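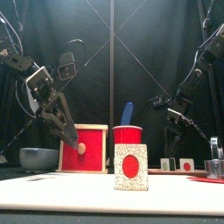 Drastano two-arm kit, reviewed by Awuor Langat
22 November 2023

Setup was easy and the arms track well. My trouble is with the left gripper. After 17 days it began losing grip force on small round parts, with no error shown. Out of 200 pulls on a drawer knob, it slipped on 30. 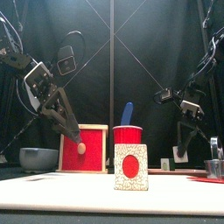

Support sent a firmware patch, which cut the slips to 13. A silent fault is still a fault. Three stars until it reports one.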